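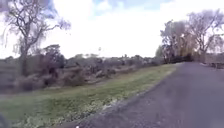
Asphalt path with grass verge, left margin.

7/12/20 - Jidville soil series, entry 9

Samples from the Jidville verge were received and logged by Anil Achari. Each was air-dried on paper, crushed by hand and passed through the 2 mm sieve. Stones and roots were set aside and bagged separately.

A 200 g portion of each was placed in the Wattimena oven. The set point was 70 degrees, as for the earlier series. Weights are to be entered on the Treruso sheet only - the old Pultix forms are withdrawn.

The pH meter drifted during the second batch and was recalibrated. Readings taken before that point are struck out and must be repeated.

Outstanding: chloride strips to be reordered; labels on the lower shelf to be rewritten in pencil. The next sampling is set for November, at the same stations.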